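**Ticket 581 -- Cloth tasks, handheld gripper station: episodes failing the acceptance check**
Project: Jultonow
Site: Mudgway, upstairs office
Raised by: station lead
Assigned: data quality, Honness
Priority: high (delivery is blocked)
Status: open, see bottom

**Summary**

118 episodes from the garment rack task bounced by the checker. Rule tripped is mostly 4.2 (target must be in view at first contact) with a smaller pile on 4.5 (start state matches the task card). Operators say they followed the card. Card and rule don't agree with each other, so everyone's right and the data's still no good.

Need a ruling on which document wins, then a reword of the loser. Need it before we record any more of the rack set.

**Setup**

- Handheld gripper, wrist-view camera, Zunow mount, the newer one with the shorter bracket
- White table by the windows, small rack with wooden base and black uprights
- Dark garments, fleece mostly
- Checker is whatever was current Monday, November 25, 2024. Haven't updated since, please don't tell me to update first

**What the rule says vs what the card says**

Rule 4.2: target garment visible and "distinguishable from its surroundings" for the full approach, up to contact.

Card: "Approach the garment from above and slightly behind, keep the gripper close to the fabric."

Close to the fabric = fabric fills the view. Checker then can't find an outline and calls the target missing. It's the only thing on screen!

**Log**

**1.** Re-ran the checker on the rejected batch, no changes. Same result, same episodes. So not a flaky run.

**2.** Cleaned the lens, re-ran calibration, recorded 14 fresh ones off the card as written. Most still bounced on 4.2. Calibration numbers are well inside tolerance so I'm taking that off the list.

**3.** Swapped back to the old mount with the longer bracket. Better but not fixed. Also the old mount isn't approved under section 2 anymore, so those recordings are for diagnosis only. Marked them do-not-ship. Please nobody sweep them up in the export.

**4.** Tried a light-coloured towel in place of the fleece. Passed nearly every time. So dark + fuzzy + close is the combination that kills it. Which is a pain, beacuse dark fleece is exactly what the task list asks for this month.

**5.** Looked at backlight. The table sits right at the windows and the blinds don't all come down to the same height. The standard says "even ambient light, no direct glare on the work surface". Doesn't give a number, doesn't say how to measure it, doesn't mention blinds. Two operators will read that two different ways and both sign the sheet.

Charcoal fleece at the near edge of the table, rack behind it, hang loop standing up at the fold. The loop and the narrow black binding are the features to pick out on the garment at this range, and the fleece itself goes soft. Meanwhile the far side of the table nearly glows. Exposure has to pick one.

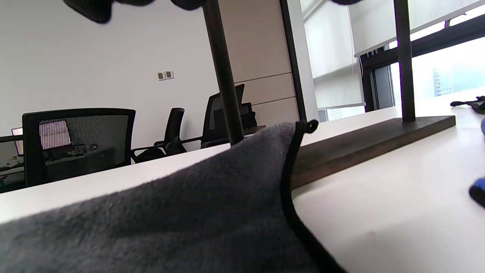 **6.** Blinds all the way down, overhead lights on. Pass rate up a fair bit. Didn't get it over the line by itself, but it's free so I'd make it a rule tomorrow.

**7.** Changed the approach. Pause at roughly a forearm's length with the whole garment in view, hold for a slow count of 2, then go in. Passed with blinds down. Passed most of the time with blinds up. This is the one I want in the card.

**8.** Checked 4.5 failures separately. Different cause. The card shows a clear table apart from rack and garment. Ours isn't always -- there's gear lying at the window end, a black strap or cable sort of thing and something blue and black beside it. Not in the way of the work, but not on the card either. Rule says "no objects other than those listed". Fair cop on that one, our side to fix.

**9.** Background. Office chairs and a laptop with the screen on, over behind the table. Standard is fine with furniture (section 6, "ordinary surroundings permitted"). On screens it says "no legible screen content". Laptop's a long way back and it's only a pale glow from here, so I read that as OK. Want it confirmed in writing though, the wording is about content and reviewers have been rejecting on any lit screen at all.

**Where I think the fault is**

Not hardware. Not the operators. The card was written for the long bracket and never revised when the short one was approved. Rule 4.2 was written for hard objects with a clean edge, mugs and boxes and so on, then got applied to cloth as is.

**Asks for Honness**

- Rule on precedence. If card and standard disagree, which one does the operator follow on the day? Currently not stated anywhere I can find.
- Reword 4.2 for soft items. Suggested: "The whole target is visible at the hold position. From the hold position to contact the target may fill the view."
- Add a light check to section 5 with a yes/no answer. Blinds fully down or not. Don't need a lux meter.
- Confirm section 6 on distant screens.
- Tell us whether the rejected episodes can be re-judged under new wording or if they're gone. I'd rather know now than at month end.

**Interim practice at Mudgway until we hear back**

1. Blinds fully down before the first recording and after every break. Someone always lifts one at lunch.
2. Clear the table right to the window end. If it's not on the card it goes on the floor or in the bin box.
3. Hold position before every approach, garment fully in view.
4. Turn the loop or the trim toward the camera where the garment has one. Gives the tracker an edge to grab.
5. Shut laptops on the desks behind. Costs nothing and saves arguing about section 6.
6. If the checker bounces more than a couple in a row, stop and write in this ticket. Don't keep recording and hope.
7. No editing the start-state photo to match the table. Fix the table.

**Reply, data quality**

Seen, thanks, useful log. Precedence: standard beats card, always. Will add that to page one. Agree 4.2 doesn't suit cloth and your wording is close, want to add a minimum hold time so it can be checked automatically. Light check approved as you've written it, blinds down, yes/no.

Screens: distant and unreadable is a pass. Will tell reviewers. Item 5 on your list is still good manners.

Re-judging: can't promise. Depends whether there's any point early in each episode where the garment's fully in view. Send the batch untrimmed and we'll look. Do not send the long bracket ones.

**Station lead**

Batch going up untrimmed this arvo, minus the long bracket recordings. Need a minimum hold figure from you before I reprint the cards, otherwise I'm printing them twice. Rack set stays paused. Towels are still running in the meantime.

Status: waiting on Honness for hold time. Leaving open.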